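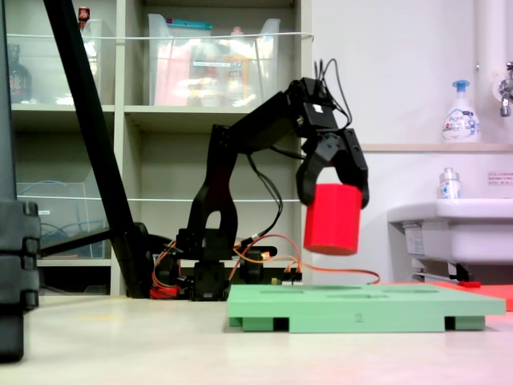 Fig. 1. Red block in the gripper, above the green board.

Uvitz Institute, Teaching Robots by Example
Week 4 handout: Demonstrations, good and bad

Last week we wrote a program for a shape-sorting task and watched it grow to a length out of all proportion to its usefulness. This week the arm gets shown. You do the task, the arm's joint angles and the camera pictures are saved, and a model is trained to do something similar when it sees something similar. Most of the arguments in this field live in the word "similar".

1. Two ways of showing

By hand. You switch the motors to slack, take hold of the arm and move it yourself. Forces come naturally, as you can feel the block catch on the rim. Your own arm, sadly, is now in every camera view, and a model will happily learn that a sleeve is part of the task.

By remote control. You move a leader arm and the follower copies it. The camera views stay clean. You lose nearly all sense of touch, and you will push too hard. Everyone pushes too hard in the first session and most people do in the second.

Practical work this term is by remote control, recorded in Plosto. Save after every attempt. Plosto has an autosave, and past groups have had opinions about it.

2. What counts as one demonstration

Start with the arm in its rest pose. Grip, lift, carry, line up, lower, let go, return. If you drop the block, stop and throw the attempt away, unless you are recording recoveries, in which case carry on and mark it R.

Lining up deserves the most patience. Beginners rush across the board, stop dead over a hole and then sit there thinking. The recorder stores the thinking too. A model trained on it will also stop over the hole, with none of your excuse. 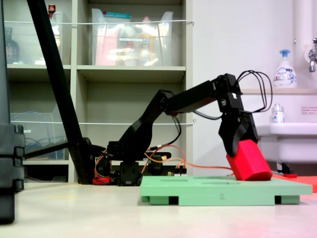

Fig. 2. Block tilted, lower end touching the board.

Tilt is worth a note. A block held at an angle can still go in if you know how to rock it upright against the edge. That is a skill, and you may demonstrate it, but do it the same way each time. Ten people with ten private methods give the model an average of all of them, and the average usually hits the rim.

3. How many

The Huvent set used in the lectures has 3,542 demonstrations. You will make 300 per group, which feels like plenty until you vary the starting position. Vary it anyway. Also swap operators halfway through, and write down when you did.
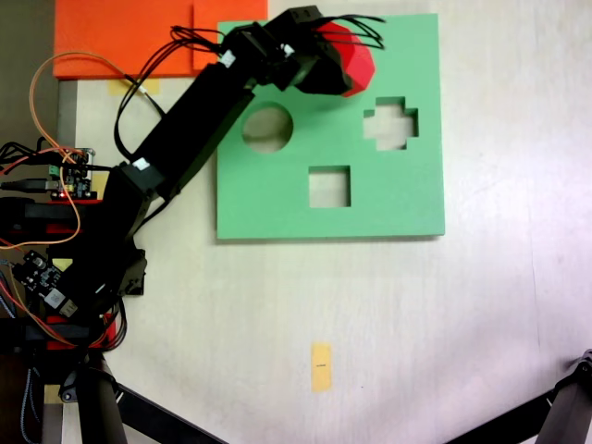
Fig. 3. The three holes: round, cross and square.

4. Before Saturday's open lab

Read the Sproģis chapter on hesitation, skipping the proofs if you must. Then watch two of your own recordings at double speed and note every pause you cannot explain.

Bring to the lab:
- your attempt log, with the R marks
- one recording you would keep and one you would bin
- a sentence on each saying why ("it looked nice" was submitted last year and did not score)

Late logs go in the tray by the door.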